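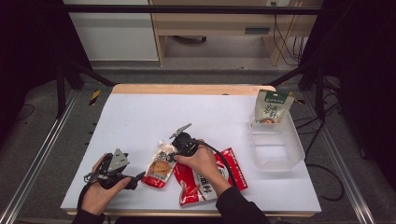
Mafalda Carrilho

20 août 2025 - cahier de l'atelier, emballages souples

J'ai repris ce matin les essais de soudure sur le film de Prevumska. Dexter Quintanilla avait laissé la mâchoire chauffante réglée trop bas, j'ai donc perdu la première série. Je la garde quand même dans la boîte, avec une étiquette bleue.

Réglages pour la suite : pression 390 kPa, temps de maintien inchangé, refroidissement de 40 secondes avant de toucher la soudure. J'ai coupé 21 bandes dans le rouleau, toutes dans le sens de la machine. Les bandes coupées en travers, je les ferai plus tard, quand le massicot sera réparé.

Observations. La soudure du bord long est régulière et le pelage se fait sans déchirer le film. Autour du bec, c'est moins bon : sur deux pièces, le film fait un petit pli du côté gauche et le colorant passe dedans. Dexter pense que le bec est mal centré dans son support. Moi je crois plutôt à la mâchoire, qui chauffe moins sur les côtés - à vérifier avec le papier thermique, s'il en reste dans l'armoire.

Le fournisseur Xu nous a répondu pour les becs. Il demande une commande de plus de 3000 pièces, ce qui est trop pour nous. J'ai écrit à Fumbridge pour savoir s'ils acceptent de partager un lot avec nous. Pas encore de réponse.

À faire :
- nettoyer le ruban de téflon, il y a une trace brune au milieu
- refaire les deux pièces avec le pli, même rouleau, autre support
- demander à Skelbridge la fiche du film, la version que nous avons est illisible à la page des températures
- Dexter : rendre le pied à coulisse, s'il te plaît

Le colorant rouge tache beaucoup, mettre les gants dès l'ouverture du flacon.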